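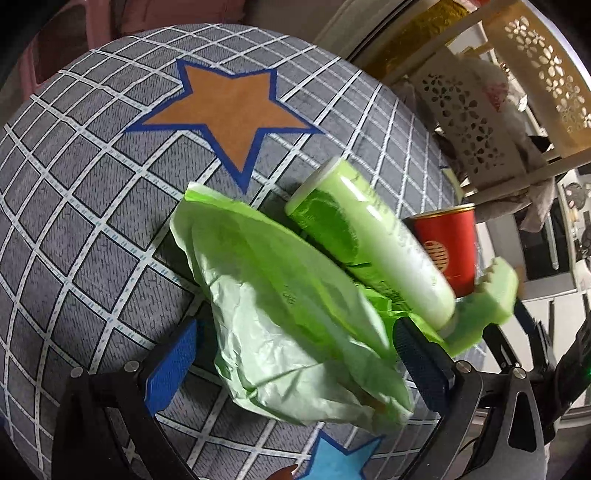

Clear the stool first: a quick way to sort small rubbish

I love a padded stool. Mine has a big orange star with a blue border on the seat, and it cheers up the whole corner. It is also exactly the right height for dumping things on, so by early evening nobody can sit down! My cure is a little sorting routine that takes the length of 2 songs, and I look forward to it more than I probably should.

What you need

A bag for recycling
A bag or bin for everything else
A damp cloth
A basket for things you are keeping (any old plastic one will do, and the sort with cut-out patterns lets you see what's inside)

Step 1. Gather it all in one place

Bring the strays from the rest of the room to the stool. Paper cups, crumpled bags, sponges, empty tubs, the lot. Yes, it looks worse for a minute. Keep going!

Step 2. Deal with the soft things

Pull out the plastic bags and give each one a shake over the bin. Good ones get folded into a strip, then into triangles, and go in the basket. Torn ones go. Squeeze your sponges and look at the edges: if bits are coming away, that sponge has had a good life.

Step 3. Cups next

Stack paper cups inside each other. I save the pretty ones (red and gold are my weakness) for holding pens or starting seeds in January. Check what your council says about the rest, as paper cups often have a lining.

Step 4. Finish with cans and tubs

Tip out any last drops at the sink and rinse. Pick cans up round the middle and keep fingers well away from a cut rim. Lay one on its side on a domed seat and it may well roll, so take those first and leave the upright ones till last.

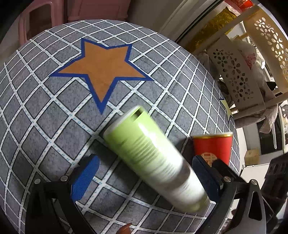
Green can first, then the red one standing behind it.

Step 5. Wipe and sit

Go over the cover with the damp cloth, working from the middle outwards, and let it air. Stitched or printed patterns hide crumbs beautifully, so run your hand over it too.

My friend Sajib Abeysekara does his at bedtime with the kettle on. I prefer before tea, and then I get to sit on the star while I eat.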